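Home About Nilstead Research Services Careers News Contact

Automation Maintenance Technician, Laboratory Workcells
Nilstead Institute, Shared Instrumentation Department

The Shared Instrumentation Department invites applications for the position of Automation Maintenance Technician. The successful candidate will be responsible for the setup, routine care and repair of the Godum workcell, which prepares and reads sample plates for research groups across the Institute. The position is full time, on site, and funded for an initial term of 21 months, with the possibility of renewal.

The department currently operates one workcell and will bring a second into service in May. The technician will report to the Head of Instrumentation and will work alongside two method developers, who write the run protocols but do not carry out mechanical work. Service visits for major faults are provided under contract by Maserar. All other maintenance is performed in house.

Duties

The technician will re-teach the arm positions after any instrument is moved or replaced, and will keep the written record of all taught points. He or she will inspect the gripper fingers for wear, check their alignment against the reference plate, and replace them when they no longer meet tolerance. The plate storage must be cleaned and its slots checked for correct seating at the start of each run week. The technician will also restore the workcell after a stopped run, recover any plates left in transit, and enter the cause in the fault log before the next run is released.

The layout of the workcell is reviewed every 12 weeks. Candidates should expect to take an active part in these reviews, including work on the simulation model in which changes to the deck are tested for reach and clearance. 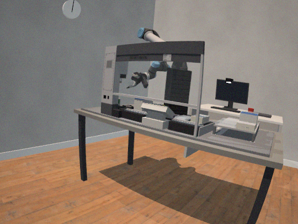

The workcell in simulation, with the arm over the left half of the enclosure and the storage tower at right.

Required qualifications

Applicants must hold an associate degree or certificate in mechatronics, electronics, biomedical equipment technology or a related field. An equivalent period of work experience may be accepted in place of a degree. Applicants must have at least 4 years of experience maintaining automated equipment, and must be able to read wiring diagrams and mechanical drawings. Clear written English is required, as service records are subject to audit.

Preferred qualifications

Experience with plate handling equipment is desirable, as is familiarity with the Gillies scheduling software. Training in both will be provided to the person appointed.

Working conditions

Regular hours begin at 8 a.m. The technician will share an on-call rotation and may be asked to attend up to 11 evening runs in a calendar quarter. Time worked in the evening is compensated under the Institute's overtime policy. The work involves standing for extended periods and reaching into enclosures. Lockout training must be completed before the technician may work on the equipment without supervision.

How to apply

Applicants should submit a cover letter, a resume and the names of two references through the Careers page. The letter should describe one repair or recovery the applicant has carried out on an automated system, including how the fault was found. Shortlisted applicants will be invited to an interview and a practical exercise at the bench. Applications will be reviewed as they are received until the position is filled.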